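Ticket 297: Right arm stops short during mug placement, table 8
Opened by: Noemí Bermúdez, Birnevia kitchenware handling cell

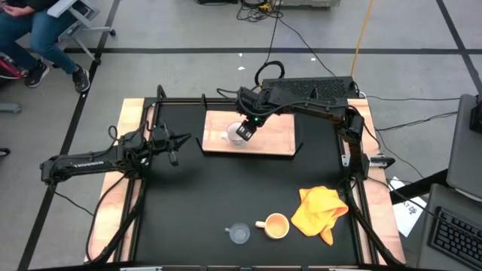 Table 8, mug and board task. Right arm wrist at the patterned mug.

Status: Resolved, follow-up open
Assigned to: Huiling Mao
Priority: Medium

Problem as reported
Right arm halts on the approach to the raised board and holds position. Pamow logs "target not reached" and waits for operator input. Left arm is not affected. The fault showed up after the October change from one operator per table to one operator per two tables. Before that, the operator was seated next to the table and cleared the message by hand, so no tickets were raised.

09:10 – Huiling Mao
Pulled the log. 40 halts out of 237 placements, all on the right arm and all with the board as target. No halts with targets on the black surface. Please do not clear any more messages from the console until I have looked at one in place.

09:35 – Noemí Bermúdez
Understood. Note that with two tables I can't always get to a halted arm right away. Cirilo has the same problem on his pair. The old instruction sheet still says "operator clears and resumes", and it assumes the operator is sitting there.

10:20 – Huiling Mao
Height value for the board in Pamow was taken without the stand under it. The arm was told to go lower than it can with the mug in the gripper, so it stopped on the force limit. The limit is correct and stays as it is. Measured again with the board on its stand and saved the new value. Also rerouted one cable on the right arm that was pulling at full reach – probably unrelated.

11:45 – Cirilo Xolalpa
Ran the board task with the new value. No halts. Cloth and clear cup tasks also run, no change there.

13:05 – Teodoro Maldonado
Can we close?

13:15 – Noemí Bermúdez
The fault, yes. The procedure, no. Operators were absorbing these stops without logging them, and the stop count was used to decide the two-table schedule. I would like that count redone with manual clears included. Operators also need to know who covers the second table when one of us is at a halted arm.

13:40 – Teodoro Maldonado
Agreed. Fault closed. Marisol Zavala will take the schedule question and the instruction sheet. Until she replies, a halted arm stays halted until an operator is at the table, and the lost time is booked to the cell and kept off the operator's record.

Follow-up
Manual clears to be logged with a reason code. Owner: Marisol Zavala.
Board height to be measured again whenever the stand is changed. Owner: Huiling Mao.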